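Multitz Home Server – Set-up Guide
Section 4: Moving your files from another service

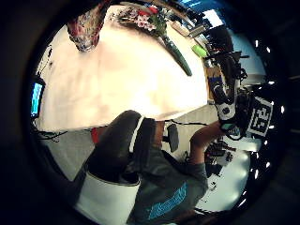
Issue 4 – November

4.1 Before you start

The Multitz unit must be connected to your router by cable during the first transfer. Wireless transfer is supported afterwards, but the first copy is refused if no cable is found. You will need the administrator password set in Section 3 and the sign-in details of the service you are leaving.

Check the free space shown on the Storage page. The unit keeps 30 GB for its own use, and this amount is not included in the figure displayed.

4.2 Creating the user accounts

1. Open a browser on a computer in the same network and go to the address printed on the underside of the unit.
2. Sign in as administrator.
3. Select People, then Add.
4. Enter a name, an e-mail address and a temporary password for each member of the household.
5. Set a storage limit if one is wanted. An empty box means no limit.
6. Select Save.

Note: Accounts created after the transfer has begun will not appear in the list of destinations until it has finished.

4.3 Copying the files

1. Sign in with the account that is to receive the files. Do not use the administrator account.
2. Select Import and choose the service from the list. If it is not listed, download your files to a computer first and follow 4.5.
3. Enter your details for that service and approve the request for read access.
4. Tick the folders to be copied. Calendars and address books are listed separately at the foot of the page.
5. Select Begin.

The status light turns amber and stays amber until the copy is complete. Folders holding more than 500 files are copied in several passes, and the progress bar returns to the start at each pass.

Caution: Do not remove the power lead while the light is amber. If the supply fails, leave the unit for one minute before switching it on again, then select Resume.

4.4 Checking the copy

Open the Import page and select Report. Files that could not be copied are shown with a code – the codes are explained in Appendix B. Shared folders belonging to other people are never copied and must be requested from their owner.

Do not close your old account until the report has been read and a backup made as described in Section 5.

4.5 Copying from a computer

1. Install the Hukau desktop program and sign in.
2. Drag the downloaded folder on to the program window.
3. Leave the computer switched on until the word Finished is shown.

Photographs keep their original dates. Album names are kept only where the album was downloaded as a folder.

Text revised by Gleice Godoy. Technical check by Edivaldo Bragança, Conceição office.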